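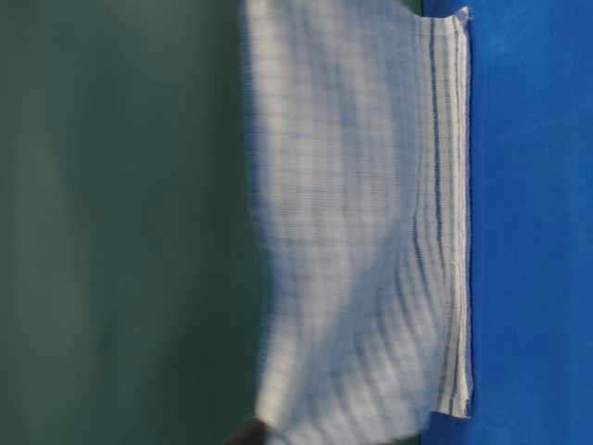 Maintenance schedules for folding cells are written around the arm, and I think that is the wrong place to begin. The arm in our cell at Divance has needed one gearbox inspection and a set of cable ties. The fingertips and the camera exposure have needed attention every week. A checked towel shows why. With the cloth moving, the fine blue grid across the body softens into streaks, while the striped border along the blue surface stays comparatively sharp. Any routine that locates the towel by its border will work with a poor exposure setting for months. One that reads the grid to find a fold line will not, and the fault will be logged against the gripper.

We made that mistake in November. The fold rate fell over 2 shifts, and the first response was to change the finger pads. The second was to raise the grip force, which left marks on the hems and changed nothing else. The exposure time had been lengthened after a lamp was replaced, and no entry had been made in the log. Restoring the old value took less time than finding the right menu.

My view is that exposure, lamp output and pad wear should be treated as one item on the sheet and checked together, with the same cloth, at the same arm speed. Bremer supplies a printed target for camera checks, and it is a good target, but it is rigid and it stands still. A cell which passes on the target can fail on cotton at working speed. We now run the check at 70 per cent of full speed with a test towel kept in a drawer for the purpose. It takes 22 minutes, most of them spent waiting for the lamps to settle.

Pads are a separate argument. The Görtz manual gives a replacement interval in hours, and hours say very little about a pad that may be closing on thin cotton one day and thick terry the next. We count closures on cloth and inspect at every 400. Some pads go back on. Others have a polished strip along the leading edge and are thrown away, whatever the hour meter says.

The usual objection is that this costs production time, and it does. Sitima, which runs a similar cell, prefers to wait for a fault and then change everything at once. That is a reasonable policy where spare parts are cheap and a stopped cell holds up no one. It also means that the cause is never recorded — five things were changed and the cell runs again. I would sooner lose the 22 minutes and keep a log that can be read afterwards, with the lamp change written in it.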